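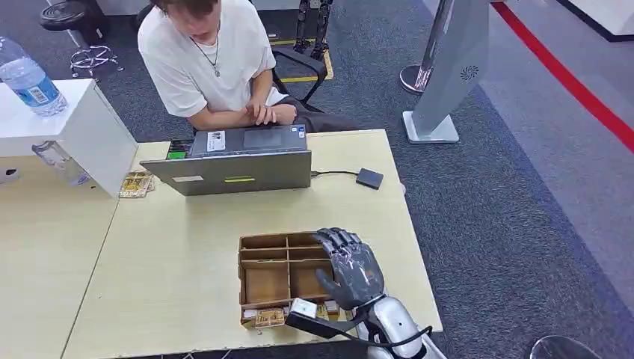

Vasora busca en los pueblos lo que no vendió en la capital

La marca de furgonetas eléctricas Vasora cambiará en julio su forma de vender. Erick Mwakalinga, director comercial desde la primavera, ha decidido cerrar dos salas de exposición urbanas y repartir sus vehículos entre 20 talleres comarcales, que cobrarán una comisión por cada unidad entregada.

El año pasado la empresa matriculó 1178 furgonetas, casi todas de un solo modelo, la Mukis. El plan anterior preveía el doble. Mwakalinga atribuye la diferencia al precio y a un catálogo corto. «Teníamos una furgoneta para repartir paquetes en ciudad y se la ofrecíamos también al fontanero y al panadero», explica.

La segunda parte del plan es la Durkatell, una versión de batalla larga con cinco plazas y suelo de carga más bajo. Compartirá motor y batería con la Mukis, y saldrá de la misma línea de montaje. Umesh Katiyar, responsable de producto, reconoce que la autonomía será algo menor cuando el vehículo vaya cargado, y que el portón trasero de doble hoja llegará más tarde como opción.

Los talleres no tendrán que comprar existencias. Recibirán una unidad de pruebas y formación para las reparaciones de alta tensión, a cargo de Skyrme, el proveedor de baterías. Varios han pedido que la garantía cubra también el vehículo de sustitución, un punto que sigue en negociación.

Mwakalinga no quiere dar un objetivo de ventas para el primer año. Los pedidos de la Durkatell se abrirán un lunes, a las nueve de la mañana, primero para los clientes que ya tienen una Mukis.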